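Central de Apoio ao Cliente Bettencourt
Chamado: etiquetas de validade impressas com deslocamento
Estado: Resolvido
Produto: módulo de etiquetagem Hestia

Descrição do problema
O cliente Fidwood, retalhista de produtos alimentares a granel, comunicou que as etiquetas de validade saíam deslocadas 3 mm para a direita, com perda do último algarismo do lote. A anomalia verificava-se apenas nos rolos de 300 unidades. Os rolos anteriores, do mesmo fornecedor, imprimiam corretamente. 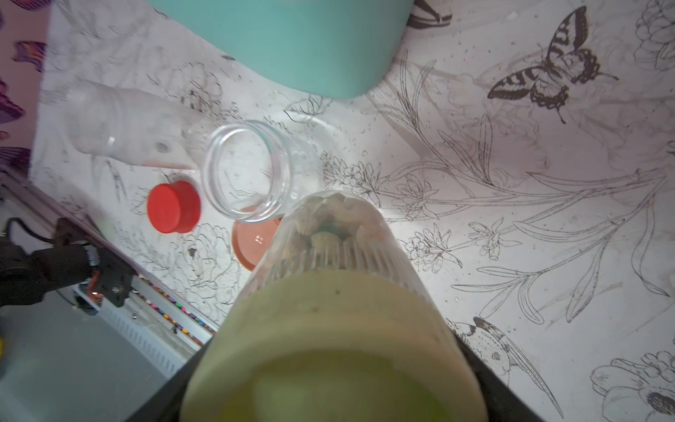

Registo redigido por Wanpen Rojanasak
Suporte de segundo nível – 13 de agosto de 2025

Verificações efetuadas
Foi confirmada a versão do controlador e reposta a configuração de fábrica. O deslocamento manteve-se. Solicitou-se então ao cliente o envio do perfil de suporte, no qual a largura do rolo constava como automática. Nos rolos Stevel, o intervalo entre etiquetas é de 2 mm, valor inferior ao mínimo admitido pela deteção automática do módulo.

O histórico da conta inclui uma ocorrência semelhante, de fevereiro, encerrada por falta de resposta. Os dois chamados foram associados. 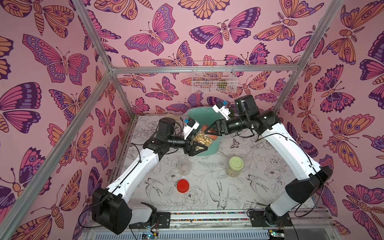
O perfil foi recriado manualmente, com largura fixa e intervalo de 2 mm, e procedeu-se à calibração do sensor com o rolo montado. A primeira impressão de teste saiu alinhada. Na segunda, o código de lote apresentava ainda um corte ligeiro, corrigido com a redução da margem esquerda no modelo.

Questão adicional do cliente
O cliente perguntou se seria necessário reimprimir as 4000 etiquetas já em armazém. Informou-se que as etiquetas com lote ilegível não devem ser aplicadas – as restantes podem ser utilizadas sem alteração.

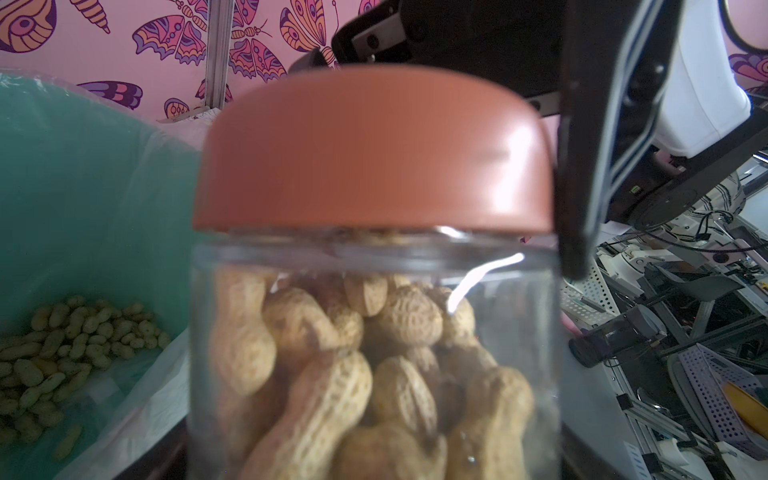

Fig. 3 – Amendoins com casca em frasco transparente, com tampa de rosca.

Resolução
Perfil de suporte substituído e modelo atualizado no posto principal. Nos postos secundários, o perfil deve ser importado por um utilizador com permissões de administração, através do menu Suportes, opção Importar. Após a importação, é obrigatório reiniciar o serviço de impressão.

O cliente confirmou o funcionamento por escrito e autorizou o encerramento. Caso a anomalia se repita, deverá ser reaberto o presente chamado, com o perfil em uso e uma etiqueta digitalizada em anexo.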